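About Fekel Workshop

Fekel is a shared workshop for people who build robots and automation in their own time. We rent one long room on the ground floor of the old dye works in Grirkivcombe. Members pay by the month, have a key, and come in when they like. Most of them work on their own projects. A smaller group works on the shop's arm, which we call Sallodon.

The workshop opened with 2 benches and a drill press that had been left in the building. We now have a lathe, a small mill, a soldering corner and three 3D printers, one of which is usually waiting for parts. The shop has 25 members. When a spot opens up, we take the next name on the waiting list.

Sallodon is a long-term build. The goal is an arm that can pick up ordinary household things and put them where they belong: bottles, boxes, cans, bags of rice. Work on the arm started with the base and the first two joints. Since February most of the effort has gone into the gripper and the wrist camera.
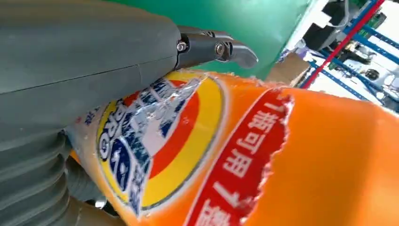 Sallodon's wrist camera, with an orange detergent bottle up against the gripper.

Bottles have taken up more of our time than anything else. They come in odd shapes, the plastic is slick, and a full one behaves differently from an empty one. We keep a crate of them for practice and members are welcome to add to it. Caps on, please.

The control software is called Lukoševičius. It was written here and runs on a used desktop computer under the bench. Members can get a copy from the shop drive, along with the wiring notes and the drawings for the fingers. The notes for the wrist are out of date and are being rewritten.

Membership is $90 a month. That covers heat, power, shared tools and a storage bin. Filament and metal stock are extra and are sold at cost. New members do a safety session on the lathe and mill before using either one. The soldering corner and hand tools need no training.

We set aside $2000 a year for the arm. Motors use up most of it.

Visitors can stop by during open hours in the evening, from 6 p.m. to 9 p.m. The entrance is on the canal side. Ring the lower bell, as the upper one belongs to the upholstery shop.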